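Minutes of the repair group, Skoryk Hall, 22 Jun 2023, start at 7 pm

Present: Oksana Vasylenko (chair), Lesia Pasichnyk, Radymyr Antoniuk, Yannick Lacroix. Minutes are written by Liudmyla Nechyporuk. No apologies were received.

**1. Minutes of the March meeting**

Accepted with one correction. The name of the school is Usow Primary, and I wrote it with two letters changed. I am sorry for this.

**2. Desktop computers, what is done with them**

The towers are opened on the bench lying on the side, and the parts for testing are taken out and labelled. Radymyr reported on this work and the discussion was longer than planned.
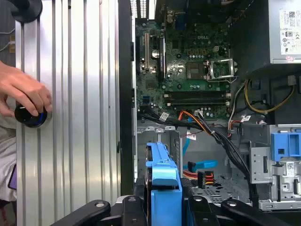
*Reading time for the full minutes: 3 minutes*

Radymyr explained that processors must be stored separately from the boards. At present they are in the same drawer as the memory, and Lesia found two of them without any protection. It was agreed that each processor goes in its own small plastic box, with the model written on the lid in marker. The box number is also written in the book.

Yannick asked if we should keep the Dell boards together with their cases, as they are sometimes difficult to fit in a case from another maker. Radymyr agreed. When a Dell board is healthy it stays in its own case – also when the case is scratched. Only if the board fails the test do we take it out and send it with the metal.

Oksana reminded everyone that the power cord is removed before the side panel is opened, and that it goes in the basket under the window. Last month three cords were left on the floor and one person tripped. She would like the floor to be clear at the end of every evening.

There was a question about thermal paste. The tube we have is nearly finished. Lesia will order two tubes from Grustamance together with the cleaning alcohol.

**Decision:** a box for each processor, starting from next session. **Action:** Lesia to order, Radymyr to sort the drawer.

**3. Cables and labels**

Lesia said that cables take more of our time than any other part. People pull them out quickly, and later it is not known where they belong.
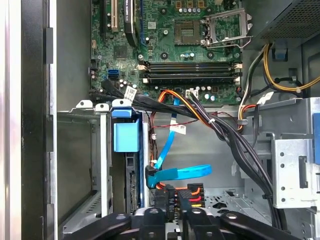 Data cables were the main subject of her report. We have a full carton of them and the colours do not help much, as many of them look the same when they are mixed. She would like us to leave the drive cable on the board until the drive is tested, and to put a small paper label on it at the moment when the drive comes out. Yannick had looked at the tower with the green board, where the blue data cable has a small white label on it and the thick black bundle has a paper tag too, and he thinks this is a good model for all the others. Oksana prefers that the label also has the date. Radymyr was against the date, he said the writing becomes too small to read. After some talk it was agreed to write only the number of the tower.

Zip ties are not to be cut unless the cable under them is damaged. If they must be cut, please use the flat cutters and not the kitchen scissors.

**Decision:** tower number on each loose cable, no date. **Action:** Yannick to bring paper labels.

**4. Money**

The balance is 439 dollars. From this we pay the order to Grustamance and the rent of the hall. Oksana asked that receipts are given to her in the same week – two are still missing from March.

**5. Delivery to Usow Primary**

The school has asked for 14 computers for the reading room. Their teacher would like them before the new term. Radymyr believes it is possible if we receive enough memory. Brurisero has offered used memory without charge, but we must collect it ourselves, and Yannick has a car with enough room. He will telephone them on Monday.

Keyboards were not discussed and will be on the next agenda.

**6. Other business**

The second bench lamp flickers. Yannick will look at it.

Liudmyla asked if somebody else can write the minutes next time, as she will be away visiting her sister. Lesia agreed to do it.

The meeting was closed at 8.42 pm. The date of the next meeting will be sent by email.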